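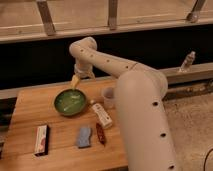 四月交的开题里,我写的题目是“宿舍区的共享厨房为什么总是乱”,后来范围越缩越小,最后只剩下一个问题:大家到底怎么处理吃剩的东西?这份报告就是讲这个的(数据不算漂亮,但都是我一份一份敲进表格里的,敲到手酸!)。

## 怎么做的

我在 Letden 宿舍区发了300份纸质问卷,收回来152份能用的。剩下的要么没交,要么只填了第一页,还有一位同学在空白处给我画了一碗面,画得挺好,可惜没法录入。

问卷之外我还请楼里的同学记了“剩饭日记”,每天晚上九点以后写两行:今天剩了什么,最后去哪儿了。搭档 Murali Sundaram 负责催大家交,我负责录入。他催得比我客气多了,交上来的也确实比我预想的多。

## 冰箱里的事

先说最明显的一点:东西进了冰箱,不等于会被吃掉。日记里反复出现的一句话是“忘了还有这个”。米饭和炒青菜最容易被忘,肉菜反而很少,大概是因为贵,心里惦记着。还有人写,剩菜放在最里面一层,前面被别人的饮料一挡,再看见它已经是下个星期的事了。 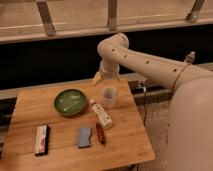 容器也有影响,这是我一开始完全没想到的。用透明盒子的同学更常写“第二天中午吃了”,用不透明的锅或者套了塑料袋的,结局多半不太好。还有一个麻烦是台面:厨房的桌子谁都能用,做饭的时候东西很容易越摆越多,像图里那张方木桌,桌面上放了六样东西,换成我们厨房,再来一口锅和一块砧板,我就不知道盘子该往哪儿搁了。好几位同学说,没地方分装,就干脆整锅端进冰箱,第二天懒得热,再后来就倒了。所以我后来在表格里加了一栏“有没有分装”,可惜加得晚,前面的日记补不回来。

## 算了一笔小账

我和 Murali 借了公用的厨房秤,挑一个晚上把一层楼倒掉的剩饭称了一下,一共1000克,其中米饭就占了600克。一个晚上当然说明不了太多,遇上考试周肯定又是另一个数。但看见那个数字的时候我还是愣了一下,当天我自己也倒了半碗,挺不好意思的。

指导老师 Venkatesh Venkataraman 看完初稿,问我为什么只称一晚。这个批评我认。当时觉得问卷是重点,称重只是顺手做的,结果大家最爱问的偏偏就是称重这部分,唉。

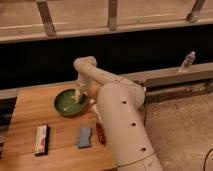
他还建议我把“剩下”和“扔掉”分开统计。这一改,好多地方都顺了:有的同学几乎天天有剩,可基本都吃完了;有的同学很少剩,一剩就扔。原来混在一起算,这两种人看上去差不多。

## 还没弄明白的

饭量和买菜的关系我没做出来。问卷里那道题问得太含糊(“你一般买多少菜?”),回答从“一袋”到“看心情”都有,没法比较。下次要改成问一周去几趟菜场、每趟够吃几顿。

另外,贴标签有没有用,我只有几条零散的记录。二楼有人自发在盒子上写日期,写了一阵子就停了,问她原因,说是笔老被拿走。我打算下学期在冰箱门上拴一支笔再试试,日记表也重新排一版,把分装那一栏放到最前面。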